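Re: [puzzle-games] Etano demo – anyone else playing?

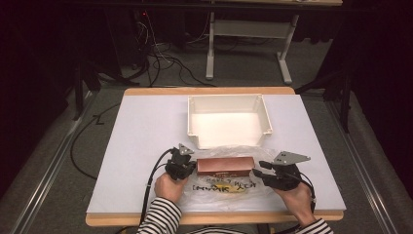 Efa James
List moderator and level tinkerer
20 November 2020

Hi all,

Replying to the list so the rest of you can join in. Quoting the original, as it went out in October and a few of you have signed up since then:

> Has anyone tried the Etano demo yet? I played the first
> few rooms last night and liked the look of it, but I got
> stuck on the one with the two bells and gave up. Is it
> the sort of game where you need fast fingers? I am
> hopeless at anything with a timer. Also, does it save
> in the middle of a room, or do I have to do the whole
> thing again each time? I don't mind hard puzzles, I just
> don't want to spend an evening walking back to them.

I have now finished the whole demo, twice, and I'm very taken with it. For anyone who hasn't looked: you push sound around a building. Each room has bells, curtains and doors, and a door opens when the right note reaches it. Ring a bell and the note travels in a straight line until it meets something. Curtains soak it up, walls bounce it once, and the little brass horns turn it through a right angle. That's the entire set of rules for the first 15 rooms and I was still finding new things to do with them at the end.

On fast fingers: no, hardly at all. Notes move one square each time you do, so you can stop and stare for as long as you like. There is a timed room near the end (the one with the clock on the door) but it's optional and you can walk straight past it. I tried it almost 20 times before I got through, mostly because I kept forgetting which way the second horn was facing.

On saving: it keeps your place when you enter a room and again whenever a door opens. It doesn't save halfway through a sequence of pushes, but there is unlimited undo, and undo goes right back to the moment you came in. Hold the key down and it rewinds quickly, with all the notes playing backwards. I did this several times just to hear it!

As for the two bells, I'll leave some space in case people don't want a hint.

.

.

.

.

The first bell isn't there to open the door. Ring it, then follow the note one square behind and see where it bounces. The curtain you thought was in the way is on a rail, and it can be moved from the other side. If you are still stuck after that, write to me off list and I'll send the moves. It took me most of an evening, and I shouted when it opened.

A few grumbles, to be fair to it. The text in the menus is tiny and I couldn't find a way to make it bigger. The map shows rooms you've finished and rooms you haven't in two shades of green that I can barely tell apart – anyone who has trouble with colours will have a rotten time with that screen. And the walking sound is lovely for ten minutes and then you want it gone. You can turn it down, but only along with the bells, and you do need the bells.

It will remind some of you of Jikdale, the ice block one we all played to death, though I think it's kinder. Jikdale would let you ruin a room in the second move and not notice until the last. Here you can nearly always see that you've gone wrong, because the note just stops dead. The nearer cousin may be Plulier, with its mirrors, and if you enjoyed the later parts of that I'd say get this today.

The full game is meant to have 80 rooms plus an editor. I really hope the editor is as simple as the one in Jugah, where you could make a room on your lunch break and send it round as one line of text. I've already drawn 16 rooms on squared paper. Four of them might be any good.

If there's interest I thought we could swap rooms on here when it comes out, one each, and everybody has a go before the answers are posted. We did it with Jugah and the threads were great, apart from the one where the maker had left out the exit (me, sorry again). Reply if you'd like to be in. Beginners very welcome, small rooms are often the best ones.

One more thing for those who have finished: did you find what the bell in the cellar does? I've rung it from every side and got a note I don't hear anywhere else, but no door. Please no spoilers for the clock room in your replies, or leave a gap like I did.

Efa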